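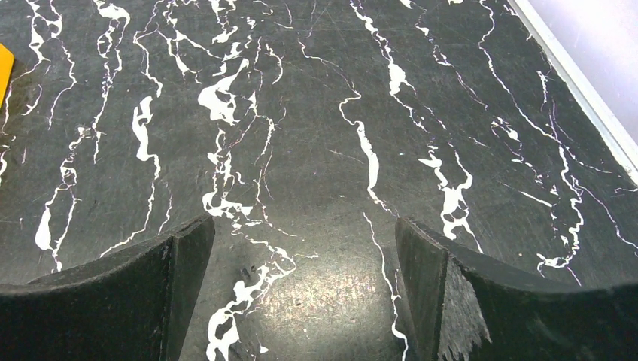

Gunārs Ozoliņš has argued that Fikell should never have been called a backup program, as it was written to move files between a tablet and a desktop computer and only later learned to keep copies of them. The label stuck all the same, and most software catalogues list it under backup and transfer tools.

Fikell is a file transfer and library management application for desktop computers. It copies music, documents, photographs and e-books between a computer and a tablet or phone, over either a cable or a local wireless network. It is developed by Melska, a small software company based in Clardale, and is sold as a paid program with a free edition limited in the number of files it will handle in one session.

History

Fikell began as a command-line tool called Ots, which could read the file list of a connected device and copy selected items to a folder. Ots had no graphical interface and was passed around mainly on user forums. Melska took over the code and added a window with two panes, one for the computer and one for the device. The new program was released under its present name in September of the same year. The name Ots was kept for the transfer engine, and still appears in error messages and in the names of log files.

Version 2 added wireless transfer. In early builds the connection was dropped whenever the device's screen locked, and users were advised to keep the screen on during long copies. Version 6 replaced the original library format, which stored each playlist as a separate text file, with a single database. Libraries made with earlier versions are converted when first opened. The conversion cannot be reversed, and the program offers to save a copy of the old library first.

Features

The main window shows the contents of the computer on the left and of the device on the right. Files are moved by dragging them from one pane to the other or by marking them and pressing the transfer button. Items already present on the receiving side are greyed out. A file is treated as a duplicate if its name, size and modification date all match – the contents are compared only if the user turns on the full check in the settings, a much slower process.

Other functions include:

Conversion of audio and video files to a format the device can play
Editing of song titles, artist names and cover pictures
Scheduled copies of chosen folders
Export of contacts to a spreadsheet or plain text file
A search box covering both panes

Copies made by the scheduler are ordinary files in ordinary folders and can be opened without Fikell. Application data and system settings are not included, so a device cannot be fully restored from a Fikell copy alone.

Editions and licensing

The free edition transfers up to 13 files per session and leaves out the scheduler and the full check. The paid edition has no such limit. A licence covers one computer and any number of devices, and can be moved to another computer after it has been released from the first in the account menu. Minor updates are free, while a new major version is sold as an upgrade.

Interface and languages

The interface is available in English, German, Latvian and Estonian. The help pages exist only in English and German. Keyboard shortcuts can be changed, apart from those for copying and cancelling.

Known problems

File names containing a colon are changed during transfer, with the colon replaced by a hyphen. The original name is not recorded, and a file copied out and back again may therefore appear twice. Very large photo collections are slow to load the first time, when the program builds its preview images.

A fault listed in the release notes as error 869 stopped wireless transfers on networks with guest isolation turned on. The update of July 10, 2022 did not remove the cause, but replaced the bare number with a message explaining that the computer and the device could not see each other. Using a cable avoids the problem.

See also

File synchronisation
Media library
Backup software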